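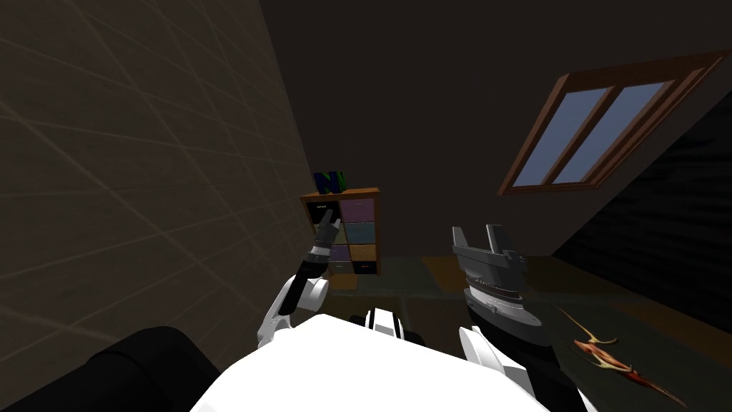
3.2 Collecting demonstrations in the attic room

We spent a good deal of our early effort deciding what sort of room an operator ought to learn in, and we would like to say a little about that choice before we get to the controls. Many of the rooms people build for this kind of work are plain and bright, with one table in the middle and everything within easy reach. They are pleasant to work in, and we used one ourselves for the first few months of the Pruvthorpe project. Our operators grew very good at it, and then struggled when we moved them anywhere else. The attic room was our answer to this. It is rendered entirely in simulation, it is dim, one side of its ceiling slopes down over the floor, and the storage shelf stands against the far wall, so that the operator has to think about the whole body of the robot as well as the fingertips.

Figure 3. The simulated attic room, with the two arms of the robot raised, the left in front of the storage shelf and the right in front of the open floor. The six fabric bins are the targets named in the spoken instructions.

Each demonstration begins with a short instruction, read aloud to the operator through the headset. A typical one is "bring the teal bin forward" or "touch the front of the orange bin and come back." We name the bins by color, and the two that gave us the most trouble were the purple one at the bottom of the left column and the lavender purple one at the top of the right. New operators mixed these up often enough that we changed the wording and now give the column and the row along with the color. We were tempted to recolor one of the bins instead, and we are glad we held back, as the trained policy has to cope with the same confusion and the careful wording seems to help it too.

The operator holds one controller in each hand, and each controller drives the arm on its own side. We kept this mapping as simple as we could. The position of the hand sets the position of the gripper, the trigger closes the fingers, and a squeeze of the grip button lets the operator pause the arm, move the hand to a more comfortable spot, and carry on from there. The two grippers are different on purpose. The left one is slender, with two narrow fingers, and the right one is a much bulkier parallel gripper with flat fingers. We had expected people to find the mismatch annoying. A few did, at first, but most of them settled quite quickly into using the slender gripper for tucking and nudging and the heavier one for holding, much as a person peeling potatoes gives each hand its own job without thinking about it.

We collected 118 demonstrations in this room from 13 operators, only three of whom had driven a robot before. Every operator was given a practice period of eight minutes, with no instructions at all, simply to move the arms and get a feel for the delay between hand and gripper. We cannot recommend this free time warmly enough. In our pilot sessions we skipped it, and the first recordings from each person were full of small hesitations and sudden corrections – exactly the sort of motion we did not want the policy to copy.

A word about speed may be useful to anyone planning similar work. We asked operators to move at whatever pace felt natural, and the result was a wide spread, with some people gliding steadily toward the shelf and others darting forward and stopping just short of it. The recordings were resampled with the Lenov toolkit so that long pauses were shortened, though we left in the brief stop that nearly everyone made just before closing the fingers. We tried removing that stop as well, and the policy trained on those recordings tended to close the gripper too early. It seems the pause carries something worth keeping – perhaps a last look at whether the fingers are lined up – and we return to it in Section 5.

Finally, we kept the recordings in which the operator made a mistake and put it right, provided the instruction was completed in the end. Recordings that ended with the wrong bin were set aside and used only for testing. Operators could also discard a run themselves by saying so out loud, and we did not ask them why.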